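Module 611: Handling Soft Goods
Handout 3 – Reviewing a hand-held gripper kit before purchase

Course leader: Margus Mägi
Laboratory supervisor: Keyvan Bahrami

Purpose of this handout

Students taking this module are asked to review a commercial product as though they were advising a small organisation on whether to buy it. The product set for this term is the Vusus hand-held gripper kit, supplied to the department by Bratier. The handout sets out what the kit is for, which points the review must cover and how the written report will be marked. It should be read together with the notes on cloth and knitwear given out in October.

The supplier's own leaflet may be quoted in the report, provided that it is clearly marked as the supplier's view. Marks are not given for repeating it.

1. What is being offered

The Vusus kit is sold to groups who wish to record how people handle everyday objects, so that the recordings may later be used in teaching a robot arm to carry out the same work. The operator holds one tool in each hand and works with the jaws in place of the fingers. A camera on the tool records the task from close to the point of contact.

Bratier offers the kit in two forms. The first is outright purchase, with the tools, spare pads, a carrying case and a printed guide. The second is a hire agreement, under which Bratier keeps ownership and replaces worn parts. Students should consider both forms. A household study lasting one term has different needs from a laboratory that expects to record for several years.

The kit does not include software for training a robot. Some buyers have taken this to be part of the offer, and the report should state the position plainly.

2. Why clothing is used for the review

Rigid objects are a poor test of a gripper of this type. A cup or a box keeps its shape, and an operator with little practice can usually pick it up at the first or second attempt. A knitted garment folds, stretches and hides its own edges. The operator must decide which layer to take, how much of it to take, and when a second hand is required.

Buttons, braid and other trimmings add to the difficulty. They are stiffer than the fabric around them and may catch between the links of a jaw. A light fuzzy knit also tends to cling to textured surfaces, and the way in which it comes away from the pad deserves attention.

The set task is the folding of a cardigan on a bed. A bed is preferred to a bench because it gives way under pressure, as it would in an ordinary home.
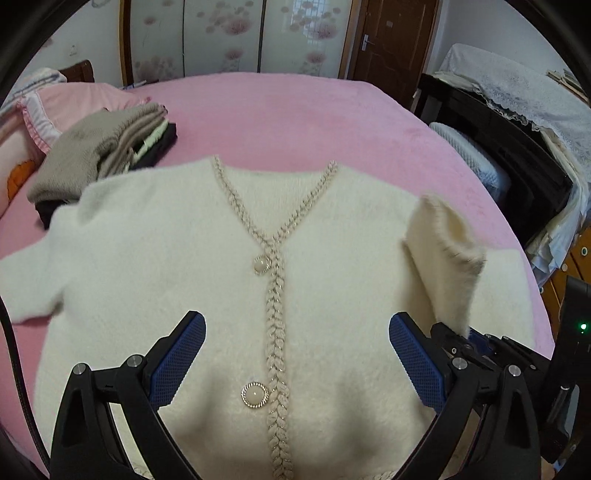
Figure 1. Cardigan task on a soft surface: sleeve end held by the right-hand tool, with a pair of open jaws in the foreground.

Several points in Figure 1 are relevant to the review. The pads are textured with raised dots, and the condition of these dots should be noted at the start and end of each session. The linkages have open gaps between the bars, through which the knit remains visible. Such gaps make it easier to see the work, but they are also places where a loose thread or a trimming could become caught. Students should also consider the cable and its path across the garment and bedding.

3. Points to be covered in the report

Grip. State whether the operator was able to take a single layer of fabric when a single layer was wanted. Record separately the cases in which the fabric slipped and those in which too much was taken. These are different faults and should not be added together.

Comfort. The tools are held clear of the surface for long periods. Operators should be asked about strain in the wrist and thumb at the end of each session, using the form provided. A change of operator partway through a session must be entered in the log.

View. Examine the recordings as well as the work itself. A fold that looks tidy to the operator may be hidden in the recording by a raised sleeve or by the other tool. Shadows of the jaws should be noted where they fall across an edge that matters.

Care of the garment. Check for pulled threads, marks and damaged trimmings before and after use. Garments are to be returned to the store whether or not damage is found.

Upkeep. Describe how the pads are removed and cleaned. The time taken should be given for a first attempt and for a practised one.

4. Comparison product

Each report must compare the kit with one other product. The department holds a Furukawa wrist-mounted set, which may be booked through Mr Bahrami. It leaves the palm free but is slower to put on and take off – a matter of some weight where sessions are short. Students who have access to a different product through an employer may use it, with written permission from the course leader.

The same garment, surface and operator should be used for both products. If this cannot be arranged, the report must say what was changed.

5. Arrangements for sessions

Sessions are held in the Ledden annexe. Students work in pairs, one operating the tools and the other keeping the log, and exchange places at the halfway point. Rings, bracelets and loose cuffs should be removed or fastened back before the tools are taken up. In rooms that are lived in, the permission of the household must be obtained before recording begins.

6. Submission

The report is due on 16 November 2025 and should be handed in with the log sheets and comfort forms attached. It should end with a clear recommendation: purchase, hire or neither. Reports that offer no recommendation cannot be awarded a mark above a pass. Questions on the set task should be addressed to Mr Mägi, and questions on equipment or bookings to Mr Bahrami.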